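Skip counting by 5 - my 1st grader gets stuck at 45 every time

She goes 5, 10, 15, fine... then 45 and blank. Tried songs, tried a chart. Any ideas?? We only have teh short math time before dinner.
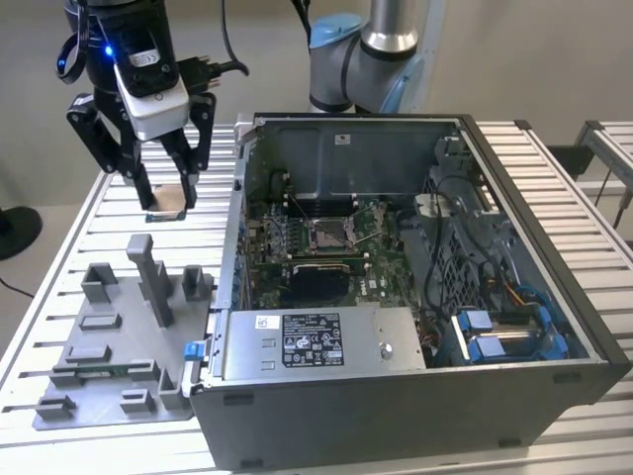
Aivar Kairys
Nickels! Let her drop them in a jar and say the number out loud. Start at 30 some days so she isnt always singing it from the top.
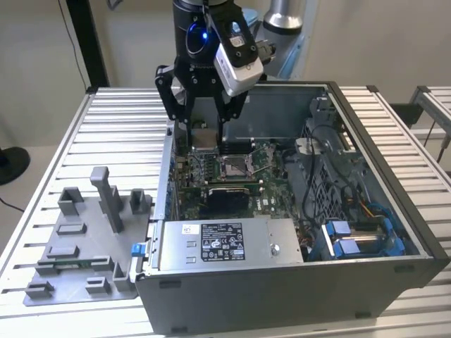

Also a clock works, minute hand past the 9. Took my son till December - dont rush it.

Uzor74
just flash cards

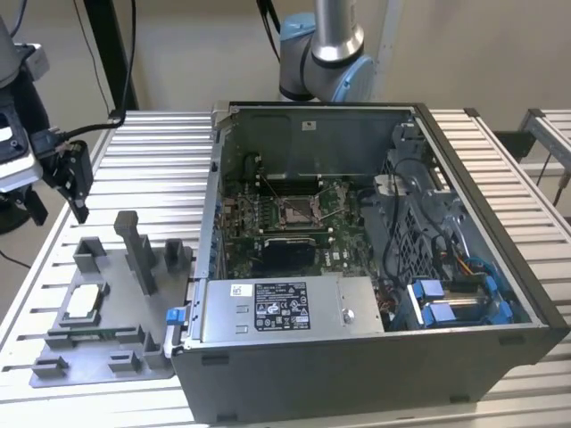 Open computer tower on the workbench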